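Skamden packing line, the thread. 1/ Three months in with the arms. Hand picking on our bench was 90 trays a shift, now 288 across both

2/ One arm at the dark basket, puzzle cube in there, green tray in front
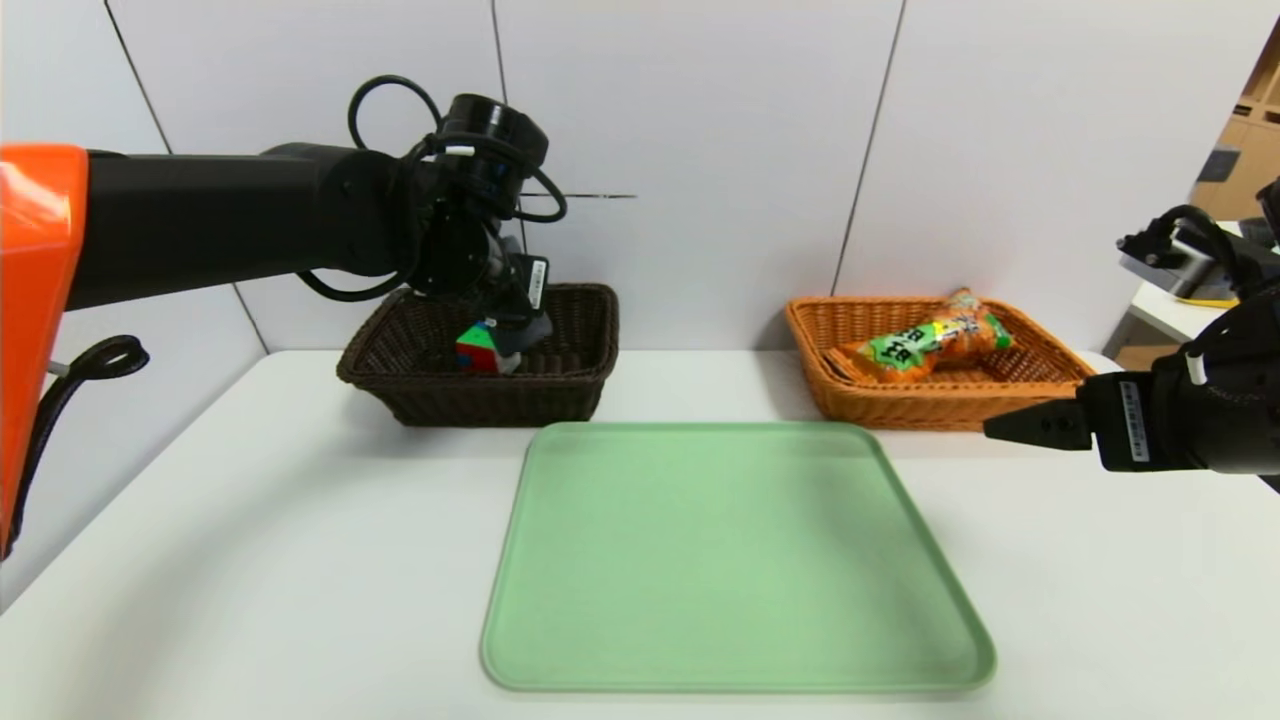

3/ WHAT CHANGES FOR US
Less lifting. More watching. My wrists are better, my eyes arent. Breaks got moved to 2 and teh Lowther lot hate it
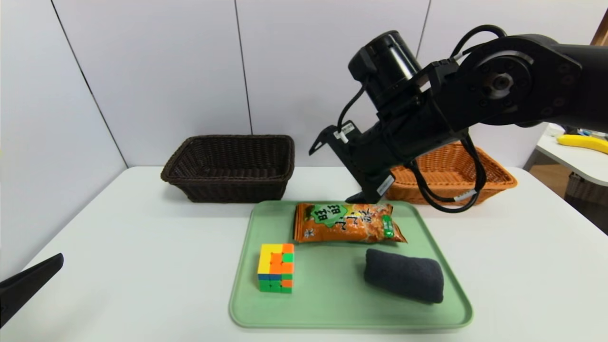 Cube, snack bag and rolled towel on the tray

14 comments · 3 shares
Print | E-mail

Related
Brandton night shift rota, March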